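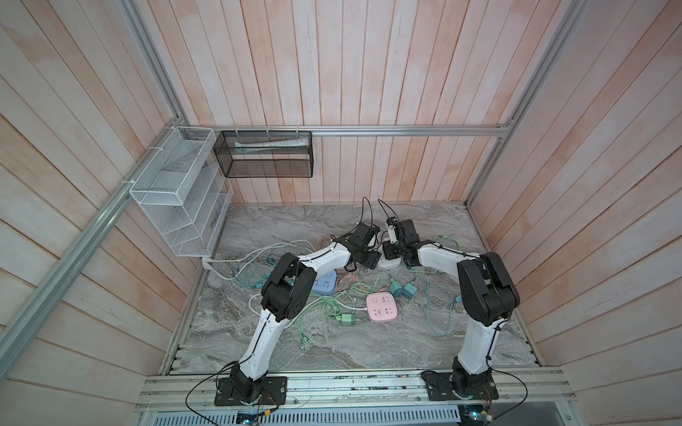
Cable table, both arms, Prokby hall.

December, notebook, written in the evening after the open day

Visitors came in from 10:00. I was at the cable table until lunch and then again for the last hour. I write this down now because last year we waited and we lost half of the remarks.

Setup as in the plan. Two arms on the front rail, the gray marble top, the pink strip and the light blue strip in among the cables. We decided in the morning not to sort the cables by color before the doors open. I was against this, but I think now it was correct. People stay longer when the table looks like their own drawer at home.

Demo runs on the Iltum controller, task list version 3. The Muvix planner was on the second laptop only for showing the grasp candidates on the big screen. Next time the screen must be turned to the left, the people standing near the door saw only reflections from the window.

Questions I got many times:
- Is it controlled by a person? I explained the difference between the teaching mode and the autonomous mode. My explanation was too long. We need one sentence on a card.
- Why cables? Because they are soft and each time they lie in another way. A visitor from Beyene, the packing company, said they have the same trouble with straps, and she stayed for two full rounds.
- How much does it cost? I sent them to the front desk.

Children wanted to know if the gripper can pinch. I showed the force limit on the laptop but they did not care about a number. Bring the foam block next year, so it can squeeze something.

The wrist view was the best part for most of the visitors, more than I expected. When a finger is so near the strip, they start to understand how little the arm sees.

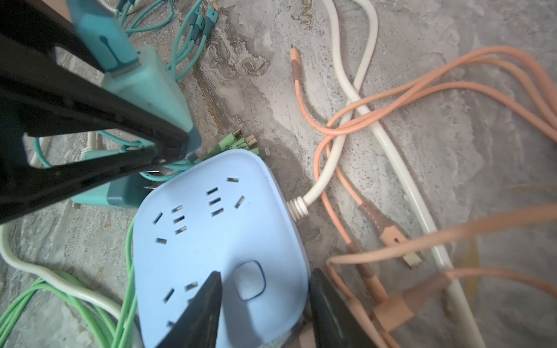 One man asked how it can know which cable is on top where the peach ones cross over the white cord. I said that it often does not know, and the planner makes a guess from the depth and tries again if the pull feels wrong. He liked this answer. Another visitor asked if the power button on the blue strip is also a target. It is not in the task list, but it would be a good small addition, please discuss.

Problems:
The talk at 14:00 was too close to the table and the microphone was too loud, I had to stop explaining. Reset between rounds took around 3 minutes, too long when people stand and wait. The printed sheet still has the old name of the gripper.

To do: card with one sentence, foam block, new sheet, ask Iltum about a faster homing. I will copy the visitor remarks to the shared folder tomorrow.

2 comments
3 shares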